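Galeria: a sala do rés-do-chão, antes da mudança

Olá a quem passa por aqui! Há semanas que ando a prometer fotografias da sala nova e finalmente sentei-me a escolhê-las. Tinha 162 na pasta (sou dessas pessoas que carregam no botão primeiro e pensam depois), deitei fora as repetidas, deitei fora as tremidas, e depois ainda voltei atrás para apagar as que eram só chão. Ficaram três, e são as que me dizem alguma coisa sobre o espaço.

Para quem chegou agora: a Plerkix é a nossa pequena oficina de mesa posta e brincadeira. Fazemos tardes para miúdos e graúdos em que se arruma, se põe a mesa, se serve um lanche a fingir aos bonecos e, quando há sorte, um lanche a sério às pessoas. Começámos na cozinha da Signe Egilsson, passámos por uma cave horrível na Rua Fedoruk (quem lá esteve lembra-se do cheiro) e em julho abrimos as portas cá em baixo, no rés-do-chão. Até lá vou pondo aqui o que houver para mostrar.

Começo pelas paredes, porque foi por elas que começou a discussão. A Signe queria cor, eu queria branco, e o Ivan Pasichnyk queria que nos decidíssemos antes da hora de almoço. Ganhou o branco! Gosto de superfícies claras que não puxam pelos olhos, daquelas que deixam a luz espalhar-se à vontade, e numa sala onde vão andar caixas, toalhas, pratos e bichos de pelo por todo o lado, acho que sabe bem ter alguma coisa sossegada atrás. 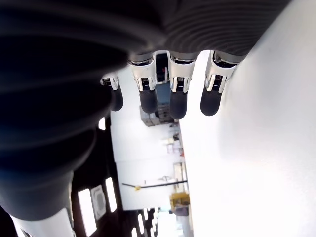
Branco à direita, de alto a baixo, e dedos escuros a apontar para baixo.

A Signe ainda não se deu por vencida, aviso já. Anda com um catálogo da Flusent debaixo do braço, cheio de marcadores, e de vez em quando pousa-o aberto em cima das minhas coisas numa página de verdes. São verdes bonitos, reconheço. Há um muito clarinho, cor de sopa de ervilha com natas, que eu até punha numa casa de banho. Mas na sala não - já chega de cor com o que vai entrar pela porta quando abrirmos, e eu conheço as mochilas dos miúdos.

A seguir veio a conversa dos quadros e dos cabides. Temos uma caixa inteira de coisas para pendurar que vieram da cave: o relógio sem ponteiro dos minutos, os desenhos do primeiro grupo, os ganchos para os aventais e uma placa que diz "lanche" com a letra torta. O Ivan fez um plano em papel quadriculado e prendeu-o com fita à porta da despensa, com medidas e tudo. Os ganchos ficam a 107 centímetros do chão, uma altura a que chegam os pequenos sem obrigar os avós a dobrarem-se muito.
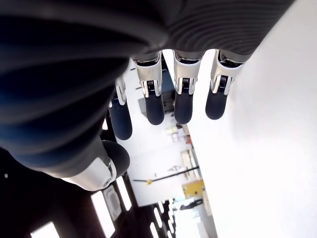
Sobre os desenhos, a minha ideia é pô-los em fila, à altura dos olhos das crianças, e ir trocando conforme forem aparecendo novos. Nada de molduras caras, só cartolina e molas de roupa num fio. Na cave o fundo era tão escuro que os lápis de cor se perdiam todos, uma pena. Já aqui acho que vão saltar à vista: reparem como a ponta do dedo do lado direito, escura e redondinha, se recorta contra o claro que tem por trás. Se um dedo se vê assim, um dinossauro a lápis de cera também há de ver-se! Só me falta convencer o Ivan a subir o fio um bocadinho acima dos ganchos, para os casacos não taparem metade da exposição.

E agora a minha parte preferida, a mesa. Quem nos acompanha desde a cozinha da Signe sabe que sempre trabalhámos em mesas emprestadas, com uma perna mais curta e um cartão dobrado por baixo. Passei anos a dobrar cartão. Desta vez queria uma superfície grande, clara e sem enfeites, onde se possa espalhar uma loiça inteira e ainda sobre lugar para os cotovelos. Fui ver várias à Stundora num sábado de chuva, levei a fita métrica, levei um prato dos nossos dentro do saco (a senhora da loja achou imensa graça) e pousei-o em todas as mesas que me deixaram. Saí de lá sem comprar nada, claro, e passei a semana seguinte a pensar no assunto.

O nosso jogo de abertura vai continuar a ser o do convidado. Cada pessoa escolhe um boneco, senta-o à mesa e trata-o como se fosse visita: dá-lhe lugar, põe-lhe o prato, pergunta-lhe se quer mais. Parece uma coisa simples e é, mas já vi senhores de gravata a discutir com muita seriedade se um urso come com garfo. A Signe diz que o truque está em começar com a mesa quase vazia e ir acrescentando as peças uma a uma, e eu faço sempre como ela manda, que nestas coisas tem muito mais jeito do que eu. 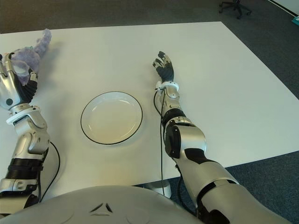
Mesa grande e branca, prato vazio com risquinha preta e um peluche lilás bem agarrado. Falta o lanche!

Confesso que tenho um fraquinho por pratos com risca na borda. Os lisos também servem, mas a risca ajuda os pequenos a perceber até onde podem encher, e num prato branco sobre um tampo claro dá jeito haver uma linha a dizer onde ele acaba. Para as tardes de grupo queria chegar aos 19 pratos, que é a conta de uma turma pequena com os bonecos de serviço. Tenho alguns guardados em casa, a Signe tem outros, e o resto logo se arranja numa feira.

Quanto a peluches, aceitamos reforços, de preferência laváveis e sem pilhas. Os de pelo comprido são os mais disputados e também os que mais migalhas guardam, por isso uma escovadela no fim da tarde faz parte da arrumação. Temos uma escova própria para isso, com um laço vermelho no cabo para não ir parar à gaveta errada.

Ainda tenho de fotografar a despensa (quando lá conseguir entrar) e o canto dos aventais, assim que os ganchos estiverem postos. Se quiserem deixar recado, escrevam na caixa dos comentários aqui em baixo ou batam à porta quando virem a luz acesa. Quem tiver pratos com risca esquecidos no fundo do armário, por favor, fale comigo antes de os dar!

Publicado em 23 de abril de 2026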